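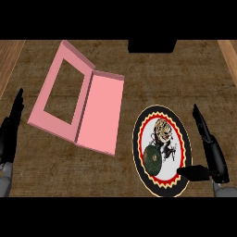 2024年6月13日

報道関係各位
Drostura出版局

移民文学における「台所」を読み直す研究叢書、第3巻を刊行
『煮えたつ言葉――ディアスポラ小説の食卓と沈黙』

Drostura出版局は、比較文学叢書「Farahani叢書」の第3巻として、『煮えたつ言葉――ディアスポラ小説の食卓と沈黙』を刊行します。英語圏の移民文学に繰り返し描かれてきた台所と食卓を、家族の記憶が保存される場所としてだけ読むことに疑問を投げかけ、語られなかったこと、訳されなかったこと、言いかけてやめたことが集まる空間として捉え直す一冊です。編集部一同、原稿を最初に受け取った1月からこの日を心待ちにしてきました。ようやくお知らせできることを、本当にうれしく思います!

■ 本書の内容

移民文学と食をめぐる研究には、すでに厚い蓄積があります。故郷の料理は郷愁のしるしとして、あるいは世代間の葛藤を映す鏡として論じられてきました。本書もその成果に多くを負っています。そのうえで著者が注目するのは、料理そのものよりも、料理をしているあいだの会話です。鍋の前に立つ人は、相手の顔を見ずに話すことができます。聞こえなかったふりもできます。小説の中の台所では、そうした半端な対話が驚くほど多く交わされており、物語の決定的な情報がしばしばそこで取りこぼされていく。著者はこの取りこぼしを「湯気の語り」と名づけ、語り論の問題として正面から扱います。

第一部は、母語と英語が混じり合う台所の会話を取り上げます。斜体で示される単語、注のない料理名、綴りの揺れ。版を重ねるうちに斜体が消えていく作品もあり、その校異をたどる章は、書誌学に関心のある方にもぜひ読んでいただきたい部分です。レシピの形をとった断章を扱う後半では、分量の書かれていないレシピがなぜ小説の中でこれほど好まれるのかという、楽しくも手ごわい問いに取り組みます。

第二部では、食卓を囲む人数と語り手の位置との関係を考えます。招かれた客、遅れてきた息子、席に着かない祖母。誰がどこに座っているかという、読み飛ばしてしまいそうな記述が、一人称の語りの信頼性を大きく揺さぶることがあります。とりわけ、食事の場面が章の冒頭にある場合と末尾にある場合とを比べた分析には、編集部の中でも議論が尽きませんでした。

第三部の主題は、沈黙と翻訳です。英語で書かれた移民の物語が、作中人物の母語へと「里帰り」の翻訳をされるとき、原文では説明の必要だった料理が説明不要になり、逆に冷凍食品や給食の名前に注がつきます。この反転は、作品の想定読者を静かに組み替えてしまいます。著者はそこに喪失だけを見ず、もう一つの作品が立ち上がる瞬間を読み取ろうとします。終章で論じられる、同じ夕食の場面をめぐる二つの訳文の比較は、本書の白眉といえるでしょう。

■ Pleddale文庫の資料について

本書の執筆には、Pleddale文庫が所蔵する移民家庭の手書き料理帖と書簡、1454点の調査が生かされています。油の染みた頁、余白の買い物メモ、途中で言語が切り替わる一行。小説の読解にこうした生活の文書を突き合わせる試みは本書の大きな特色で、巻末には資料解題を収めました。書簡の一部は原文と日本語訳を並べて掲載しており、授業の教材としてもお使いいただけます。

■ Farahani叢書とは

比較文学と文化研究の若い成果を、専門の垣根を越えて届けるために始まった叢書です。これまでに、下宿小説と間借り人の視点を論じた第1巻、海を渡る手紙の文体を扱った第2巻を刊行しました。いずれも博士論文をもとに、一般の読者にも読み通せるよう全面的に書き改めたものです。第3巻も同じ方針で編集し、外国語の引用にはすべて日本語訳を添えました。索引は作品名、人名、料理名の三本立てです。料理名索引は校正の最後まで項目が増えつづけ、担当者がいちばん愛着をもっている部分でもあります。

■ 刊行記念の読書会

刊行にあわせ、書店Cakardの二階で読書会を開きます。第一部から抜き出した短い引用を声に出して読み、訳し方を話し合う会です。定員は100名、予備知識は要りません。原文の資料は当日配布します。お気に入りの食事の場面がある方は、その本をどうぞお持ちください(日本の小説も大歓迎です)。申し込みはCakardの店頭、または小局宛てのはがきで受け付けます。

■ 書誌情報

書名:煮えたつ言葉――ディアスポラ小説の食卓と沈黙
叢書名:Farahani叢書 第3巻
発行:Drostura出版局
初版部数:2000部
判型:四六判上製
付録:Pleddale文庫資料解題、作品名・人名・料理名索引

書評用の献本、書影データの提供、本文の抜粋掲載をご希望の媒体の方は、媒体名と掲載予定時期を添えて広報担当までお知らせください。大学図書館、公共図書館からの見計らいのご相談も承ります。授業での採用をご検討の先生方には、目次と序章の見本刷りをお送りしています。

お問い合わせ:Drostura出版局 広報担当 | © 2024 Drostura出版局 | ページの先頭へ戻る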